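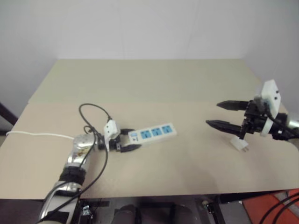
*Links hält der Greifer die Steckdosenleiste, rechts hängt der Stecker unter dem offenen Greifer.*

Bei Hilleck reden wir zu viel über Modelle und zu wenig über Protokolle. Unser Planer Rarent rechnet für beide Arme eine saubere Bahn, und trotzdem scheitern Läufe, weil der Zustand der Greifer im Log nur als »offen« oder »zu« steht. Von 700 Läufen im Dezember konnte ich 66 keinem Fehler zuordnen.

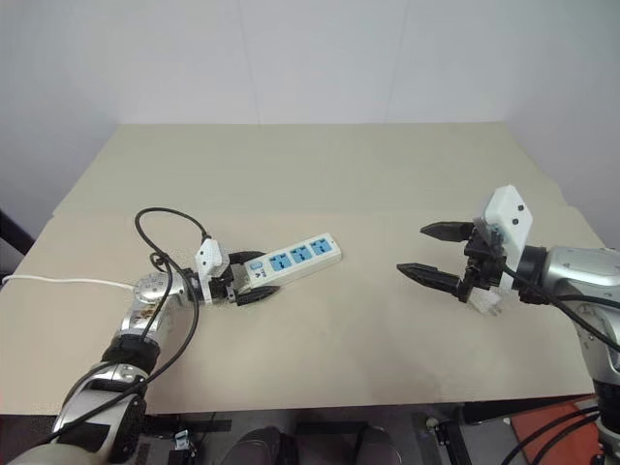
*Linker Greifer geschlossen, rechter geöffnet, die Leiste liegt leicht schräg.*

Ein größeres Netz hilft da wenig. Ich hätte lieber Zeitstempel aus einer Uhr, dazu Kraftwerte und die geschätzte Lage der Leiste in derselben Datei. Sani kann das längst, man muss es nur einschalten und 35 Zeilen Konfiguration pflegen.

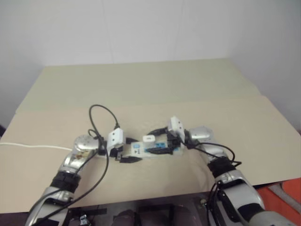 Gegen mehr Logging wird immer der Speicherplatz angeführt. Das Argument überzeugt mich nicht. Platten kann man kaufen, einen verlorenen Lauf nicht.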